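Toludeck Wool Felt Underlay for Upright and Grand Pianos
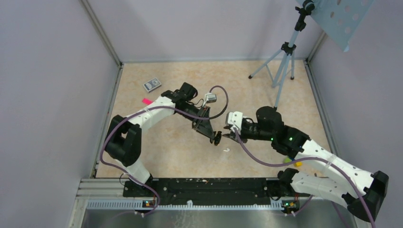 Thijs Van Acker wrote to us that his upright had been rattling the neighbors' dinner plates for years, and that after one evening with the Toludeck under it they asked if he'd given up practicing! He still plays every night, mostly Schubert, and he now leaves the door to the hall open.

We've been fans of this underlay since the first sample roll came in, and we use it under the pianos in our own showroom. It's a dense pressed felt, all wool, with a thin cork layer on the bottom. The felt takes up the thump of the pedals and the knock of the hammers, the stuff that travels down through the legs and into the floorboards. You'll still hear your piano in the room just the way you like it. What changes is downstairs.

It won't do much for sound that goes through the air, so if your music room shares a thin wall with a bedroom you'll want something on that wall too (the Hebden hanging panels are good, and they come in the same colors). For floors, though, this is the one we reach for.

Choosing a size

The upright size fits nearly every upright we've come across, including the tall old ones with the candle holders. Grands are trickier. Measure from the outside of one front caster to the outside of the other, then from the front casters to the back one, and add a hand's width all the way around. If you come up between sizes, go bigger. You can trim the felt with a sharp knife and a metal ruler, cork side up, in several light passes.

Colors

Omell (a warm oatmeal), Jelholm (deep blue-green, our favorite by a mile) and charcoal. The wool is dyed before pressing, so a trimmed edge is the same color as the top.

Putting it down

Please don't try to lift a piano alone. Two strong people can tip most uprights just far enough for a third to slide the felt under, one end and then the other. For a grand, call your mover or your tuner. Let the felt lie flat overnight first, especially if it's been rolled up in a cold garage. Caster cups go on top of the felt, and we'd use them even with the upright size, or the casters will leave deep dents that take forever to come out.

Your piano may need a tuning after the move. Wait a couple of weeks and let it settle!

Care

Vacuum with the plain nozzle, no brush. Blot spills right away with cold water. Riet Meijer in our workshop gets candle wax out with brown paper and a barely warm iron, and it works better than anything you can buy in a bottle.

Details

Material: pressed wool felt with cork backing
Upright size: $169
Small grand: $242
Large grand: $445
Warranty: 5 years
Ships rolled, never folded
Color samples on request, free of charge

The large grand size in Jelholm is back in stock in August. Charcoal and Omell ship now.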